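Skenau Community Hall
Progress report to the Tostance Fund
Prepared by Hugo Arroyo, hall manager
2019-06-20

Work completed since the last report

The main room floor has been sanded and refinished. The contractor, Peeters, found soft subfloor along the north wall, below the old radiator line, and replaced it before the finish went down. This was covered by the contingency and did not change the total. The main room is 2695 square feet and was closed to rentals while the work was done. Two bookings moved to the small meeting room and one was refunded.

The kitchen now has a three-compartment sink and a new serving counter. The county inspector signed off on the plumbing. The range hood passed its airflow test on the second visit, after a belt was changed. We kept the old refrigerator. It runs well, and the money set aside for it went to the pass-through window, as agreed by phone with your office.

The accessible restroom is finished except for the door closer, which was delivered in the wrong finish and has been sent back. The door is usable in the meantime.

Rentals and use

The hall can seat 300 in rows, or fewer at round tables depending on the stage setup. Since reopening we have hosted weddings, a seed swap, blood drives and the school district's staff lunch. Weekend evenings are close to full through the end of summer. Weekday mornings are still slow. We have lowered the morning rate for nonprofit groups and will report on the results next time.

Renters now get a one-page sheet with the kitchen rules, the alarm steps and the parking map. Complaints about cleanup have dropped. The damage deposit was kept once, for a scorched countertop.

We also started a supply shelf for renters who do not want to bring their own table decorations. Items are signed out at the office and returned with the key. There is no charge, and so far the losses have been small.

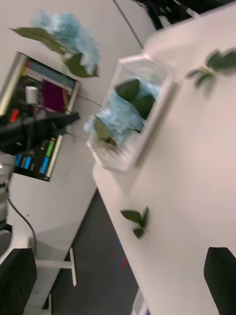

Artificial blue flower and a clear container with light-blue filling and green leaves.

Booking system

The paper calendar has been retired. All reservations are now entered in Cilico, and the front desk and I can both see them. Moving the old records over took longer than planned – many of the entries had a first name and no phone number. Online payment is set up but not yet open to the public. We want to run it with 10 regular renters first and fix any problems before it goes on the website.

Budget

Spending is within the approved amount. The unspent balance is $3533, all of it in the equipment line. We ask to use this balance for stackable chairs to replace the ones with cracked seats. A written quote is attached. If the fund would prefer that the money stay with the building work, the next item on the list is the exterior lighting on the parking lot side.

Open items

The restroom door closer, as noted above. The stage curtain has been measured but not ordered – the fabric sample did not come with a fire rating certificate, and we will not place the order without one. The entry sign is waiting on the city permit.

Next report

The next report will be sent in September and will include rental income for the summer and the final invoice from Peeters. Questions before then can come to me at the hall office.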